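Skilstead Parts Recovery and Training Programme
Progress report to the Yeh Fund
Reporting period: April to September

Prepared by Yi-chun Kwan, Programme Manager
Reviewed by Hui-mei Yuen, Head of Operations

1. Purpose of this report

This report sets out progress made by Skilstead in the first half of the grant year. It covers the recovery of reusable computer parts, the fitting out of the workroom, the training places supported by the Fund, and spending against the agreed headings. It also records two matters on which we ask for the Fund's agreement before the next payment is released.

The grant agreement commits Skilstead to recovering 1,000 tested parts within the year and to offering training places to adults who have been out of paid work. Both commitments stand. We do not ask for any change to either.

2. Summary of position

At the end of September the programme had recovered, tested and recorded 662 parts. Memory modules make up the largest share, followed by hard disk drives and processors. Thirteen trainees have completed the introductory course. A second intake begins in October and is full.

The workroom opened three weeks later than planned owing to a delay in the electrical inspection. The lost time has been made up on memory modules but not on processors, where output remains below the level we had expected. Section 4 gives more detail.

3. The workroom

The Fund's capital contribution was used to convert the rear half of the ground floor at our Flelar Road premises. The work was supervised by Chun-hung Peng and completed within the revised budget. It comprised new lighting, additional power points, anti-static flooring at the sorting benches, lockable storage for drives awaiting erasure, and a separate area for handling and display of sample components.

Storage for drives was the largest single item. Under our agreement with donor organisations, no drive may leave the building until its contents have been erased and the erasure certificate has been filed. The previous arrangement, in which drives were kept in the general store, did not meet that standard in full. The new cabinets are locked outside working hours and the key register is checked each month by Shuk-fan Kuo.

The handling area was added to the plan in response to comments from the pilot group, who told us that they had difficulty in learning how firmly each kind of part should be held and how it should be put down. Parts in this area are kept in fixed holders shaped to suit them, so that each has a known place and is not stacked on or against another. Memory modules stand upright, and processors are kept in trays. The same principle has since been extended to the sorting benches, where loose parts were formerly collected in shared boxes.

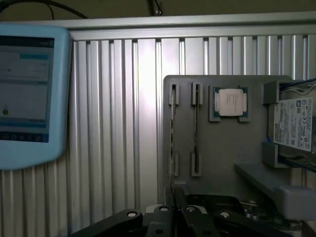
Breakages in handling have fallen since the change was made. We have not yet kept records for long enough to give the Fund a reliable figure, and will report one at the end of the year. The trainers' view is that the improvement is greatest with processors, whose contacts are easily marked, and with memory modules, which were often pulled from the boxes in handfuls.

One item remains outstanding. The labels for the storage cabinets were supplied in the wrong size by our contractor, Zutilley, and have been returned. Replacements are expected in October at no further cost.

4. Recovery of parts

Equipment is received from donor organisations, entered in the register on arrival, and taken apart at the sorting benches. Each part is then cleaned, inspected and tested. Parts that pass are recorded and stored for reuse; those that fail are sent for materials recycling through a licensed carrier.

Memory modules. Recovery is ahead of plan. Testing is quick and the failure rate is low. Most of the modules recovered in this period are suitable for the refurbished desktop machines that we supply to community centres.

Hard disk drives. Recovery is in line with plan. Erasure is the slowest stage, as larger drives may occupy a testing station for most of a working day. A further erasure station was brought into use in August and the queue has shortened as a result.

Processors. Recovery is behind plan. Much of the equipment donated in the spring consisted of slim laptops in which the processor is fixed to the main board and cannot be recovered separately. We have asked donors to give priority to desktop equipment where they have a choice, and two have agreed to do so. We expect the position to improve in the second half of the year, though not to recover fully.

Taken together, the programme remains on course to reach the target of 1,000 parts. The mix will lean more heavily towards memory than was set out in the original application.

5. Training

The introductory course runs for six weeks and covers safe working, identification of parts, handling, basic testing and record keeping. It is led by Shuk-fan Yuen with the support of one assistant trainer.

All trainees who completed the first course took part in an exit interview. Most asked for more time at the testing stations and less on the written units. We have accepted this in part. The unit on data protection will keep its present length, given our duties to donors, but the two units on record keeping have been merged and the time released has been given to practical work.

Several trainees reported that the names of parts were a greater obstacle than the practical tasks. A short illustrated guide has been written and will be issued to the October intake on the first morning. It will also be available in large print.

Four trainees have moved on to the longer testing course. Two have taken up paid work, one of them in an electronics repair business. We will follow up the remainder at three months and at six months, as the grant agreement requires.

6. Spending

Capital spending is complete apart from the final payment to the electrical contractor, which is held back until the inspection certificate has been received in its corrected form. Salary costs are in line with the budget. Spending on consumables is above budget, chiefly on anti-static bags and cleaning materials, and reflects the higher number of memory modules passing through the workroom.

Travel support for trainees has been underspent by £200. Most of the first intake lived within walking distance. The October intake is drawn from a wider area and we expect the full allowance to be used by the end of the year.

A full statement of income and expenditure is attached as Annex A.

7. Risks

Supply of equipment. The programme depends on a small number of large donors. The loss of any one of them would affect recovery within a few weeks. Discussions with two further organisations are at an early stage.

Staffing. The course relies heavily on one lead trainer. Chun-hung Peng is being prepared to deliver the practical units and will teach part of the October course under supervision.

Data security. No incidents were recorded in the period. The yearly review of our erasure procedure will take place in November and the findings will be shared with the Fund.

8. Matters for agreement

The Fund is asked to agree:

(i) that the underspend on travel support may be moved to consumables if it has not been used by the end of January; and

(ii) that the breakdown of the parts target by type may be treated as a guide, with the overall target unchanged.

Subject to the Fund's decision on these points, we request release of the second payment in accordance with the schedule in the grant agreement. Questions on the report should be addressed to Yi-chun Kwan in the first instance, and questions on Annex A to Hui-mei Yuen.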